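4.2 Where clean dishes wait: counters as drying and holding space

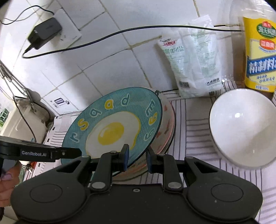
Figure 4. Dishes and cooking supplies sharing one stretch of counter.

Drying and putting away are usually treated as a single step in studies of housework, but our records suggest that they should be coded apart. Across the 22 households in the Bresolness sample we logged 1,326 events in which a dish was set down after washing, and in many of these the dish did not go to a cupboard or a rack. It went to whatever part of the counter was free. Residents called this area "the side" or "by the wall," and most had no fixed name for it. Figure 4 gives a typical mix: a teal plate with a fried egg painted on it, a white bowl with small red and pink patterns leaning against the plate, and a second white bowl resting on its side, all within reach of a bottle of cooking wine and two packets of salt. A white cloth with thin gray stripes runs under the dishes and the salt. We coded arrangements of this kind as mixed holding areas, meaning that tableware and cooking supplies occupy the same surface with no divider between them.

Mixed holding areas were most common in kitchens with less than 300 cm of total counter length. In the longer kitchens of the Delaunay building, residents tended to keep seasonings beside the stove and dishes beside the sink, and the two groups rarely met. In the shorter kitchens the sink and stove were close enough that one surface had to serve both. Seasonings were then pushed back to the wall, where they could stay during washing, and dishes took the front.

The position of a dish also mattered. We separated flat, upright, tilted, inverted and side-resting positions. Plates were tilted more often than they were laid flat, and the usual support was another dish or the wall. Bowls were less regular. Some residents always turned them upside down, while others left them on their sides and said they had no reason for it. When asked in the September interviews, several residents said that a tilted plate takes up less room and is easier to pick up with one hand. Two mentioned that it keeps a painted face from being scratched by the foot of the next plate in a stack.

Cloths deserve a separate note. Our first coding sheet, adapted from the Neten kitchen inventory, had a field for racks and trays but none for cloths, and we added one after the pilot visits. In 8 of the households a cloth stayed on the counter between meals as a standing surface. Its edges gave a loose limit to the holding area, though bottles and packets were often placed on it as well. Residents moved the cloth less often than they moved the things on it. Where a cloth was present, dishes were also more likely to remain out until the next meal and be used again directly from the counter.

The Skumix labels for "stored" and "in use" did not fit these cases well. A bowl that is washed, set on the counter and used again at dinner is never stored in the usual sense. We therefore added the label "held" and applied it to any clean dish left on an open surface between two uses. Recoding the full log with this label changed the totals for cupboard storage, and the corrected values are the ones used in Section 5.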